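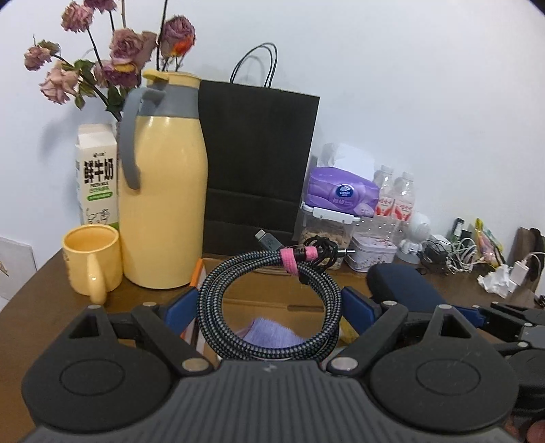 Wichai Kaewkla wrote in to ask why his titles kept slipping out of step with the narration after he changed the project speed, and whether he had to place all 19 of them again by hand. He didn't. The titles had been left on a free track, and steps 3 to 5 below put that right.

4.3 Linking titles to the soundtrack

Last updated: November 22, 2021

Flallska treats a title as free or linked. A free title keeps its place on the timeline whatever happens to the clips beneath it. A linked title moves with the sound it is attached to. New titles are free unless you change this in Settings.

Before you start, save the project under a new name. Linking can be undone only until the project is closed.

1. Open the project and switch to Timeline view.
2. Click the padlock on the narration track. The track header turns grey.
3. Select the titles you want to link. To pick a whole track, click its header while holding Shift.
4. Choose Titles > Link to Sound, then pick the narration track from the list.
5. Set the offset. The default is 11 frames, and this suits most spoken narration.
6. Click Apply and play the first minute to check the timing.

Note: if Link to Sound is greyed out, the narration track has not been locked. Go back to step 2.

Caution: do not change the project frame rate while titles are linked. Unlink them first, change the rate, then link them again.

4.4 Naming titles

Every title has a name, used in the title list and in search, and a text, which is what viewers read. The two are separate. Give each title a name that says what is on screen at that point, as you will be searching for it later. For a shot like this one, "red box, soft toy" is easier to find than "Title 07", and "pumpkin label" would do for a close-up of the front panel. Names can be up to 110 characters long, but the list shows only the beginning unless you widen the column.

1. Double-click the title in the list.
2. Type the name in the upper field.
3. Press Enter.
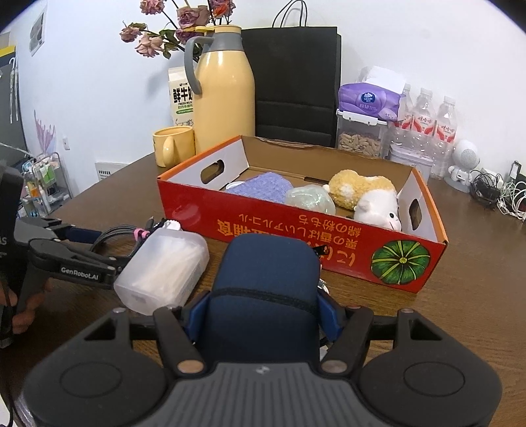
Title lists can be exported as plain text for checking or translation. Choose File > Export > Title List and tick Names if you want them included. The names help a translator who has no copy of the film: a line such as "sheep or alpaca?" beside a title tells them that the toy in the box still needs a proper word. Lists of more than 700 titles are split into two files - keep both in the same folder or the import will fail.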